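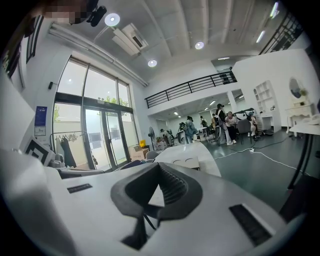

Unit 5 – hand-held gripper kits, buying vs building

Kit under review: Skidska hand unit, sold by Zedine. Compare w/ the Pritchard one from last unit (notes are on the course page).

What you get: gripper, mount, charger, license for the recording software. Tables not included, tags not included – print your own.

Price 700 per unit, 536 each if the lab orders a full set. Ask what "full set" means before signing, the Gitlow quote used a diffrent number.

Weight 312 grams without cable. Fine for ten minutes. Try an hour. Wrist strap helps a bit, sold seperately.

Things to check in a demo:
- does the trigger return cleanly after a hard squeeze
- finger pads – glued or screwed? Glued = send back for service
- how long from power on to first usable recording
- export format. Open the file yourself, don't take the sales sheet's word

Service plan: one year, parts only. Shipping is on you both ways.

For next time: read the Zedine warranty page, write half a page on whether you would pay for the plan. Bring a cost per recorded hour, show the working.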